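Yorath Student Robotics
@yorathrobotics
June

1/ The Yorath student project on surgical robotics has completed its second term. This thread sets out what the group has been working on, what has been measured and what will be handed to next year's students.

2/ The project is named Odo. Its aim is modest: software that follows suturing through the camera view and marks the start and end of each step, so that a trainee can review an attempt afterwards.

3/ Students take the course in pairs. One writes the labels for a clip and the other checks them against the written guide without seeing the first set. Disagreements go to the Thursday-style review hour, which is now fixed at 4pm in the main laboratory.

4/ To date the group has labelled 103 clips, giving 2,719 marked steps. Of these clips, 69 were used to train the software. The remainder were held back for testing and have not been opened by the training team.

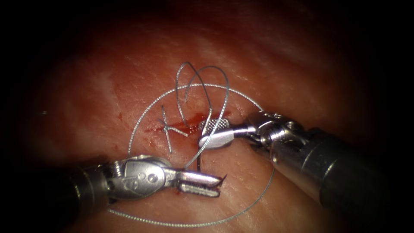 Suturing with two instruments, one stitch already placed.

5/ Thread has proved the hardest part of the work. A loose loop may cross an instrument, double over itself and throw a shadow on the tissue, all within a small area. Early versions of Odo took such shadows for a second length of thread.

6/ The labelling guide was rewritten in response. Students now mark the jaws of each instrument first, then the stitch, then the thread — and they are asked to leave a stretch of thread unmarked where they cannot follow it.

7/ The guide also asks for "open" or "closed" to be recorded for each pair of jaws. Where the view does not settle the matter, the entry is "unclear". Pairs who used this third entry freely had fewer disputes at review.

8/ Darkora has provided computing time for the second term, and Rotico has lent a bench trainer on which students may practise tying knots by hand. All members are expected to spend 90 minutes on the trainer before they label their first clip.

9/ Odo is a teaching project. It does not control any instrument and is not intended for use in the care of patients.

10/ Places for next year are open to second- and third-year students in engineering, computing and the health sciences. No earlier experience of robotics is needed. Applicants should send a short statement to the project office — one page is sufficient — and will be invited to try a labelling exercise.

11/ The revised guide will be placed on the project page before the end of the month. Questions about the guide may be left as replies to this post.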